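Endlow College Robotics Club Completes Household Object Handling Project and Releases Its Demonstrations

ENDLOW, October - The student robotics club at Endlow College has completed a two-semester project in which undergraduates taught a single robot arm to pick up, reorient and hand over common household objects. The club is releasing the full set of recorded demonstrations, the training scripts and the test protocol for use by other student groups.

The project, named Flaneck, was open to students from all departments. It was supervised by Denise Bainbridge, a senior lecturer in mechanical engineering, and led on the student side by Cherry Mae Lagman, a third-year electrical engineering student. Laboratory space and technical support were provided by the Prydderch Building workshops.

The released set contains 2,444 demonstrations. Each one is a complete recording of a student guiding the arm through one task, from a start position to a finished state, with joint positions, gripper opening and camera video stored on a common clock. Recordings in which the operator abandoned the task were removed. Recordings in which the operator made an error and corrected it were kept and labeled.

"The corrected errors are the part we use most," said Lagman. "A model trained on clean runs does well until the object moves slightly between the fingers, and then it has no data for what comes next. We asked operators to carry on after a slip."

Scope of the work

Flaneck covers five task families: pick and place, upright placement, rotation in the grip, handover to a person, and button pressing. The objects were chosen by the students from items found in an ordinary living room or kitchen. Long, thin objects with printed faces received the most attention, as they can be gripped in many ways and only a few of those ways leave the face usable.

The television remote control became the reference object for the project. It has a defined top and bottom, it must be presented the right way up for a person to use it, and the keys are small enough to show whether the arm has placed it accurately. A grip on the two long sides leaves the keys clear. A grip across the face does not, and it may also press keys during transport.

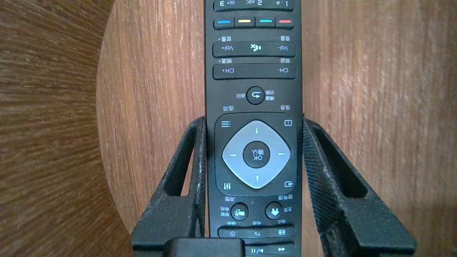
Side grips require the fingers to close at the same rate and to meet the object at the same height. In the first semester the team recorded a number of failures in which one finger made contact early and pushed the object out of line before the second finger arrived. The students dealt with this in software by adding a slow closing phase over the last part of the finger travel, and by asking operators to center the gripper over the object before starting to close.

Orientation was handled as a separate problem. The wrist camera moves with the gripper, so an object held in a fixed grip keeps the same place in the video however the arm turns. The model therefore cannot learn from the wrist video alone which way the object is facing in the room. The final system combines the wrist video with the arm's joint readings, and the handover task uses both to decide how far the wrist must turn before the object is offered.

"Students tend to assume that a readable label solves the orientation problem," said Bainbridge. "It tells you how the object sits in the gripper. You still need the arm's own position to know how it sits relative to the person. Working that out took them several weeks, and I did not shorten it for them."

Test results

Testing was carried out under a written protocol prepared by Jamie Rowbotham, a second-year computer science student. For each trial, a student who was not operating the system placed the object according to a printed list of positions. The arm was then started from its home position and allowed one attempt. No adjustments were made to the model during a test series.

The reference task, consisting of a pick, a rotation and a handover, was run 425 times across the final test series. The arm completed 266 of those trials. A trial was recorded as complete only if the object was presented with its top end pointing away from the receiving person and its printed face up, and if the gripper released on the first pull.

Most of the remaining trials ended at the rotation stage. The usual fault was a small shift of the object in the grip during a fast wrist movement, followed by a handover at the wrong angle. Outright drops were less common. Limiting the wrist speed reduced the shift but lengthened the task, and the team has published results for both speed settings.

Rowbotham said that the strict scoring rule was adopted after a disagreement in the first semester, when two students scored the same recording differently.

"One of us counted it because the person ended up holding the thing," he said. "The other did not count it because they had to turn it around themselves. We wrote the rule down that afternoon and rescored everything we had."

Button pressing remains the least developed of the five task families. The demonstrations are included in the release, but the club does not report a completion figure for it. Variation between operators was high, and the students judged that the test layout used in the first semester differed too much from the one used in the second to allow a fair comparison.

Course structure

The club meets in the evening, with a lab session from 6 p.m. to 9 p.m. during the teaching term. New members begin with a safety briefing and a supervised session on the emergency stop. They then record a short set of practice demonstrations, which are reviewed by an experienced member before the new operator contributes to the main set.

A total of 70 students recorded demonstrations over the two semesters. Operators rotated between recording, checking and placing objects, and no operator recorded for longer than 30 minutes at a time. The limit was introduced by Rhona Shearer, the workshop technician responsible for the arm, after checkers reported that grip placement became less consistent toward the end of long sessions.

Shearer also maintained the gripper. Finger pads were inspected before each session and wiped down when the inspection sheet called for it. The sheets are part of the release - the students found them useful when looking for the cause of slips, and other groups may wish to use the same form.

Participation does not carry academic credit. Three members have used Flaneck data in their final-year projects, covering slip detection, demonstration labeling and the effect of camera delay on operator performance. Those reports are held by the college library and are available on request.

Support

Equipment funding for the project was provided by Veton, a regional supplier of laboratory and training equipment. The grant covered spare finger pads, data storage and a replacement cable set for the arm. Veton had no part in the design of the tests or the selection of the recordings.

"We were asked for storage and consumables, and we were given a clear list," said Shirley Fairclough, education programs manager at Veton. "The club has reported against that list each term. We have agreed to continue the support for another year on the same terms."

Next steps

In the coming year the club will repeat the reference task with revised finger pads and with a second, fixed camera facing the handover position. The existing test protocol will be kept without changes so that the new results can be set beside the current ones. The button pressing task will be recorded again from the start, using a marked layout and a single speed setting.

The club also plans a one-day workshop for other student groups that own or share an arm. The program will cover operator training, recording checks and the scoring of partial successes. Places will be limited by the floor space in the Prydderch Building, and groups will be asked to send no more than four members each.

Availability

The Flaneck release is available at no charge for teaching and research. It includes the demonstrations, the training scripts, the trial position lists, the scoring rules and the inspection sheets. Groups requesting the full video set should supply their own storage drive. A reduced set, with video at lower resolution, can be downloaded directly from the club's page on the college website.

Requests for the release and for workshop places should be addressed to Cherry Mae Lagman, care of the Robotics Club, Prydderch Building, Endlow College. Press inquiries should be directed to Denise Bainbridge in the Department of Mechanical Engineering.

About the Endlow College Robotics Club

The Endlow College Robotics Club is a student society open to all enrolled students of the college. It runs introductory sessions in electronics, programming and machine safety, and supports one long-term project at a time. Members need no previous experience with robots.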